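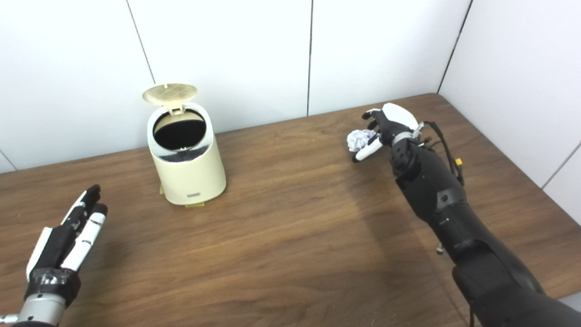 Slide 1. The small bin, lid up, with a ball of paper ready for it.

Good morning, everyone, and thank you for coming along so early. Give people a minute to find a chair before going on.

I've been asked to talk about rubbish, and I'm going to start with the littlest bin in the building, the kind that lives on a bench or a table and gets emptied when somebody remembers. When we began the tidy-up at Lockyer we spent months on the big skips out the back, and hardly gave a thought to what people had within arm's reach. Looking back, I'd have started at the table.

In October we tipped out the tabletop bins on two floors and sorted everything by hand, gloves on, windows open. We had 1510 items on the tarps by lunchtime. Of those, 841 were paper of one sort or another, mostly scrunched up, and a fair share of it clean enough to have gone in the recycling. (Pause here. People usually want to tell you about their own office, and it's nice to let them.)

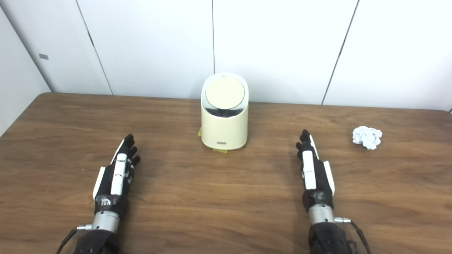 So the first thing we talked over with the Lockyer staff was the lid. I'm very fond of a lid. It keeps the smell in and the fruit flies out, and it makes a bin a bit more pleasant to sit beside when you're eating your sandwich. But a closed lid is also a small chore, and people with their hands full will leave a thing on the table and promise themselves they'll come back for it – I do it at home all the time, and my family will tell you so.

We tried propping lids open during the lunch hour and closing them again at two o'clock. It's a humble sort of change, and it cost us nothing but a reminder on the noticeboard.
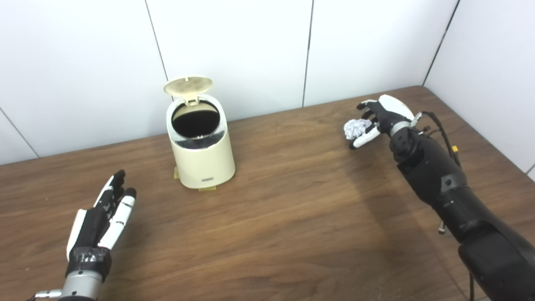
Foil deserves a few minutes to itself. It comes in around sandwiches and leftover roast, and most of us were never told what to do with it. Small flat scraps tend to slip through the sorting, so the usual advice is to save them up and scrunch them together. A crumpled ball like the one on the slide, held up beside the open bin, is a good prompt to ask the room: which bin would you put it in? Let them argue a little. Then mention that council rules differ, and that a quick wipe to get the food off is always welcome.

Next slide is the Cilura trial, with 400 households. Hand out the fridge sheets now, and keep a few back for the afternoon group.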